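Unit 4 — Surfaces, Glare and Contrast in Workplace Lighting
Instructor: Sushil Chaturvedi

Read this before the April lab. It covers the part of the textbook chapter we skipped and adds the material on worktops that several of you asked for.

## 1. Illuminance and luminance

Illuminance is the light arriving at a surface, measured in lux. Luminance is the light leaving it toward the eye, measured in candelas per square meter. People respond to luminance. A lux meter lying on a desk says nothing about the desk itself, so two rooms with identical readings can feel very different.

For a perfectly matte surface the two are linked by reflectance:

L = (E × ρ) / π

where E is illuminance, ρ is reflectance from 0 to 1, and L is luminance. Take E = 900 lux. A white top with ρ = 0.8 gives L = 229 cd/m². A dark gray top with ρ = 0.1 gives L = 29 cd/m². Same lamps, same power bill, and one bench is eight times as bright as the other.

## 2. Matte and glossy finishes

A matte surface scatters light in all directions and looks nearly the same from any seat. A glossy one sends most of its reflected light off at the mirror angle, so a person in the wrong chair sees the lamp in the desk. This is called *veiling glare*. It washes out print and pencil marks first.

Dark glossy tops are the worst case. The surface has little light of its own to hide the reflection, and the lamp image stands out. A dark matte top avoids this, but it makes dark tools and parts harder to find. On such a top, the faces turned toward the light do most of the work of showing an object's shape.

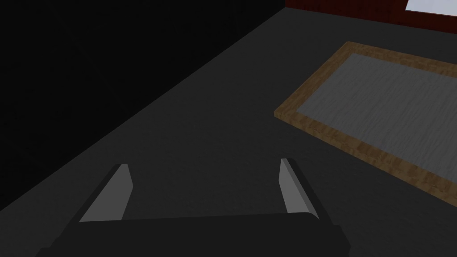 ## 3. Contrast between task and background

Use the ratio of task luminance to surround luminance. For steady work, keep the immediate surround within 3:1 of the task. White paper on a dark gray bench often goes well past that, and the eye has to readjust each time it moves off the page.

Ways to bring the ratio down:

- put a mid-gray mat under the paper
- lighten the bench top
- light the wall behind the bench

Adding more light from overhead does not help. It raises both values together and leaves the ratio where it was.

## 4. Case: the Fumthorpe drawing office

The office had 20 desks with dark tops under bare ceiling fittings. Readings on the desks averaged 1210 lux, and staff still complained that the room was dim. The walls were dark green — reflectance 0.12 — and took up most of each person's view. Repainting them off-white settled most of the complaints. The lamps were left alone.

## For the lab

Work out the luminance of the Fumthorpe walls at 900 lux, before and after painting. Use ρ = 0.75 for the new paint. Show your units.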